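3.2 Collecting grasp attempts

All grasp examples were gathered with Nudbridge, our logging tool, over two collection periods, the first of them in February. Each example holds the camera view before the motion, the commanded gripper pose, and a success label. An attempt is labeled a success if the object is still held after the arm lifts clear of the bin. In total we kept 1,375 attempts, and each object set was used for up to 80 of them before it was changed.
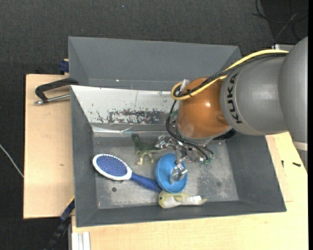
Figure 2. A KUKA arm reaching into the bin during collection.

Object sets were drawn from a pool of 91 household items and toys. We mixed shapes on purpose, so that one set could put a hairbrush and a toy dinosaur in the same bin as a shallow bowl. Bowls need their own treatment in labeling: with a finger inside the bowl, as in Figure 2, a grasp on the rim and a push against the wall can start from nearly the same pose. Both kinds of attempt were kept. The Trolik baseline was trained on the same examples, with the same split.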